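Why Do Sneakers Have Tiny Holes in Them?
Science Around the House, by Ye-ji Hyun

Go and get a sneaker. Any sneaker will do, but one that has been sitting by the door is best, and if it smells a little, fine. We are going to ask it some questions.

Shoes come with a lot of claims attached. The box says the shoe breathes. The tag says the sole grips. The person at the store says they'll stretch. Are those things true? Some are, some are half true, and some are the kind of thing people say because they heard somebody else say it.

Claim one: "The holes let your foot breathe"

Feet don't breathe. You have lungs for that. What people mean is that air can get in and sweat can get out.

Your feet sweat more than you might think. Sweat is mostly water, and when it can turn into vapor and drift away, your foot stays drier. Shut inside a shoe, the vapor has trouble leaving. Your sock soaks it up, and after a long day the sock feels clammy.

So do the tiny holes fix this? They help a bit. Air can pass through a hole if the hole goes all the way through. On some shoes it doesn't! There may be a lining behind it, and if that lining is solid, the holes are mostly decoration. Shine a flashlight inside your shoe in a dark room. If you see little dots of light on the outside, air has a way through. If you see nothing, be suspicious.

Even when the holes are real, a lot of the air goes in and out through the big opening where you put your foot. That one hole is much larger than all the tiny ones put together.

Claim two: "It's leather"

Maybe. Real leather is made from animal skin. Synthetic leather is made by people, usually from a layer of plastic spread over cloth. It can be smooth and white and look very much like the real thing.

How can you tell? People will tell you to smell it, but smells can be added. A better plan is to look for the label, which is often under the tongue or inside the collar. Words like "synthetic upper" or "man-made materials" mean it isn't animal leather. Does that make it worse? Not by itself. Synthetic leather wipes clean easily, and it doesn't soak up a puddle the way cloth does. It also doesn't let much vapor through, so we are back to those holes.

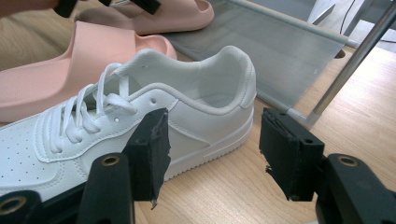
A white sneaker on its side, with a patch of small holes over the toes. The pink slides behind it have thick straps and no laces.

Claim three: "Slides are just lazy shoes"

This one is unfair. A slide has one wide strap and a sole, and your toes stick out of the front. Air moves around your foot easily, so a slide doesn't need any tiny holes. You can put it on without bending down.

But try to run in slides. (On grass, please, and not far.) Your heel lifts and the sole stays behind, or it slaps the ground. Your toes have to curl to hold on. A sneaker has laces to pull it snug over the top of your foot, and the part around your heel, called the heel counter, keeps the back from wandering off. The soft padding at the edge of the opening is the collar. It is there so the counter doesn't rub your ankle.

So the slide wins for air and the sneaker wins for running. Anyone who tells you one shoe is best at everything is probably selling it.

Claim four: "Thick soles make you jump higher"

I have heard this on every playground I have ever visited. A thick sole does make you taller, and it can feel softer when you land. When you squash rubber or foam, it pushes back, and that push does give back a little energy. It never gives back more than you put in. Some is always lost, mostly as heat. The jumping is done by your legs.

What about the ridges and lines on a sole? Ridges on the bottom help with grip. Ridges around the side hardly touch the ground when you walk, so they can't do much gripping. They may be there because somebody liked how they looked.

Test it yourself: the sock weigh-in

You will need a kitchen scale, two clean dry socks that match, one sneaker and one slide. Ask before you borrow the scale.

Weigh each sock and write the numbers down. Put one sock on each foot, then the sneaker on one foot and the slide on the other. Stay indoors and walk around for 27 minutes. Take the socks off and weigh them again right away.

Which sock gained more? If the sneaker sock is heavier, the extra is probably sweat that couldn't get out. If both weigh the same, your scale may not notice such a small change. Swap feet and try again on another day. One test on one pair of feet, mine or yours, doesn't prove very much.

Words to know

Upper: the whole top part of a shoe, above the sole.
Eyelet: a hole that a lace goes through.
Tongue: the flap under the laces.
Toe box: the part that covers your toes.
Vapor: water that has become a gas and mixed with the air.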